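Section 4: Moving your old library over to Husar

If you've made it this far, you have Husar installed on your laptop and the little green icon is sitting in the menu bar. Good! Now comes the part I put off for most of October, which is getting all your old notes, clippings and scanned receipts out of Istum and into the new app. I've done it three times now (once for me, once for my sister, once for Canan Yazıcı, who had 2,773 notes and no folders whatsoever), so the steps below are in the order that gave me the fewest headaches.

Before you start

You need the desktop version of Istum. The phone version will let you share one note at a time, and life is too short. You also need free disk space, and quite a bit more than you'd guess, as the export unpacks every attachment twice while it works. I'd want 40 GB free for a library with lots of scans in it.

Caution: turn off sync in both apps before you touch anything. If Istum syncs halfway through an export you can end up with two copies of everything, and Husar will happily import both.

Exporting from Istum

1. Open Istum and let it finish whatever it's doing. The spinner at the bottom left should be gone.

2. Go to File, then Export Library, and pick "Archive with attachments." The plain "Text only" choice is faster but it drops your pictures and your tags.

3. Set the batch size. Istum offers up to 2,000 notes per archive, and I'd stay well under that on an older laptop. Mine has 8 GB of memory and it choked at the top setting.

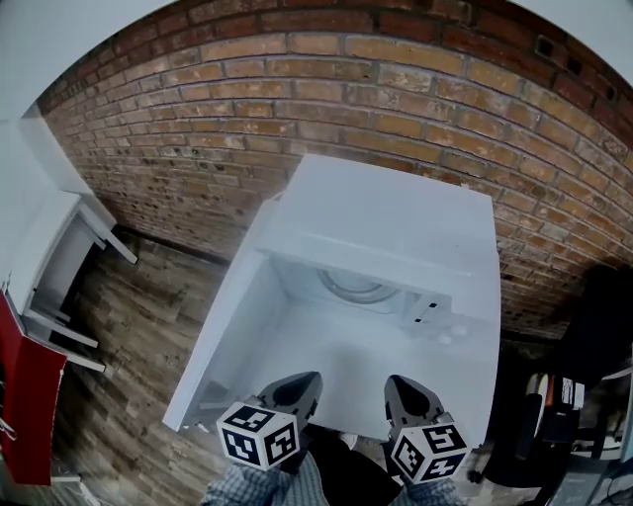
4. Check your tags while the export runs. Istum lets you put spaces and slashes in a tag and Husar reads a slash as "make a subfolder," so anything like "home/repairs" will turn into a nest of folders you didn't ask for. Pictures filed with no tag at all go into a folder called Unsorted, and that's where I'd look first for things like my shot of the white box-shaped appliance by the brick wall. I went in and gave that one the tag "appliances," no slash, and it landed exactly where I wanted it. Renaming a tag takes two clicks in the sidebar and it updates every note that uses it, so do this now and export again if you have to.

5. When Istum says "Export complete," open the archive folder and make sure there's a file named index in there. No index file means the export quit early, even if the message says otherwise. Run it again with a smaller batch.

Note: don't rename the archive folder yet. Husar uses the name to match up the attachments.
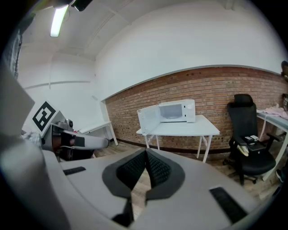 Importing into Husar

6. In Husar, choose Library, then Import, then "From another app." Istum is near the bottom of the list.

7. Point it at the archive folder, the whole folder and not the index file inside it. I got this wrong twice and the error message ("Source not valid") was no help at all.

8. Leave "Keep original dates" checked. If you uncheck it, every note you've ever written gets today's date, and there's no undo for that!

9. Press Start and leave the lid open. Canan's took 32 minutes, and the progress bar sat at the same spot for the first half, so don't panic and force quit.

10. Open a few notes you know well and check that the attachments come up. Try one PDF, one photo and one web clipping.

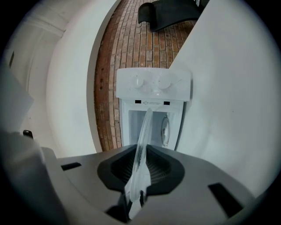
Turning sync back on

11. Switch on sync in Husar only. Leave it off in Istum until you're sure you're done over there.

12. Sign in on your phone and wait for the note count to match the one on your laptop. The first sync goes much better on Wi-Fi with the phone plugged in.

13. Hang on to the archive folder for a month or so. I keep mine on an external drive, and I've already gone back to it once for a recipe that came across with half its ingredients missing.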